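Cable and gripper upkeep on a small bench arm

These notes are for the arm in our side room, a six-joint unit on a slatted aluminum table. Ville Pelkonen wrote the first version and I have added to it since July. Do everything in the list with the arm parked and the power off at the cabinet.

Wipe the slats first. Grit gets into the T-slots and the base bolts won't seat properly. A dry paintbrush works better than a vacuum.

Check the base bolts with the long-handled wrench. If one moves, loosen all of them and go around again in a cross pattern.

Work up the arm strap by strap. You should be able to slide 2 fingers under each one. We use Teseck hook-and-loop straps; zip ties cut into the jacket after some 300 hours.
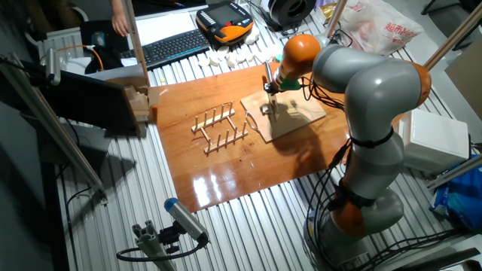
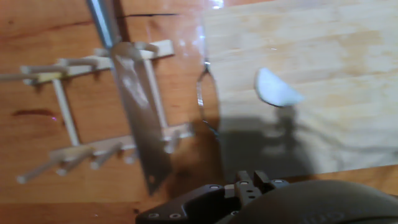 Cable slack is the thing most people get wrong. Too little and the connector at the wrist works loose, too much and the loop catches on whatever is standing on the table. Ours run down the outside of the arm under black straps, with the spare length left in loops low down by the base, and that has held up well. Before you close a strap, move each joint by hand as far as the brake release allows and watch the cable at the elbow. If it goes tight, open the strap below and feed a little through.

Gripper fingers: take them off, clean the mating faces with alcohol, and put them back with a drop of Clasinen thread lock on each screw. Let it cure overnight. Fouad Kassab skips the thread lock and retightens every morning, so take your pick.

Grease the finger slides with Gamage white grease, a thin smear only. Wipe off what squeezes out or it will end up on the parts.

Write the hour meter reading in the book when you finish. Ours was at 1,089 last time. The next strap check is due in 13 weeks, sooner if you change the gripper.

Spare straps are in the drawer with the hex keys.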